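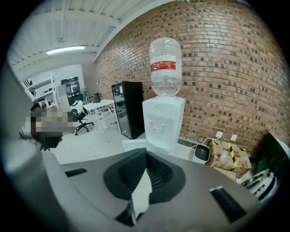
So I lost most of a day to a finger. A gray one, attached to the hand-held gripper I carry around the workshop to record demos, and I'm writing this up mostly so that I can find it again when I do the same dumb thing next spring.

If you've read this blog before you know the deal. I squeeze the trigger, the fingers close, the fisheye camera sees what the gripper sees, and the encoder logs how wide open the fingers are. Later the arm tries to copy me. The arm is called Sillari (Kamrul named it, don't ask me) and she had been doing really well all through August. Cups, boxes, the kettle lid, all good!

Then last week she started crushing paper cups. She'd line up beautifully, come in at the right height, and just keep closing. The first time I laughed. The second time she did it to a full one and I was mopping. After the third I hit the stop button and left it hit.

My first guess was the new training run, because my first guess is always the new training run. I rolled back to the previous checkpoint and got nice gentle cups again. Great, so the model was bad! I retrained overnight with the same data and a different seed, came in feeling smug, and she flattened a cup within the first minute. OK. So the data.

I had 900 demos in that set. 800 of them were old ones that had already been through Sillari without a problem, and the last 100 were recorded after I'd taken the gripper apart to clean it. You can probably see where this is going, and I wish I had, but I spent the whole morning plotting camera timestamps instead. The timestamps were fine. They were lovely, in fact. I have some gorgeous plots of perfectly healthy timestamps if anybody wants them.

It was Kasun Jayawardena who spotted it. He came over for water, picked up the gripper, opened and closed it a couple of times and asked if it was supposed to click. It wasn't. The left finger had a tiny bit of slop right at the start of its travel, so the encoder turned before the finger moved. I pulled the cover off and found the set screw on the finger shaft sitting there loose. I'd put it in finger tight after the cleaning, meaning to come back with the hex key, and then went to lunch.

The offset it gave was 2 millimeters. That's all! But it's always in the same direction, so every new demo told the arm that a cup is a little narrower than a cup really is, and a paper cup doesn't have 2 millimeters to give. On the solid stuff you'd never notice, which explains why the kettle lid looked fine the whole time and why I kept insisting that the grasping was "basically OK."

What bugs me more is the safety side. Sillari has a force limit on her own gripper and I had assumed it would catch something like this. It didn't, since squashing a paper cup takes hardly any force at all. Kamrul pointed out that the limit was set with wooden blocks, back when wooden blocks were the only thing she touched. We've now got a separate, much lower limit for soft objects, and while we were in there I moved the stop button to where I can reach it without leaning past the arm. I had been leaning past the arm. I'm not proud of it.

What I changed on the recording side:

- Thread locker on the set screw, and a paint pen line across the screw head so I can see if it creeps.
- Before each session I close the gripper on a gauge block and compare the logged width. If it's off, no recording.
- The 100 bad demos are in a folder called `do_not_use_finger`. I tried correcting them by subtracting the offset, but the slop isn't constant on the opening stroke, so I gave up and I'm redoing them.

I'm partway through the redo now and my thumb is sore. Kamrul wants to add crumpled foil to the next batch, and I've told him he can hold the gripper for those.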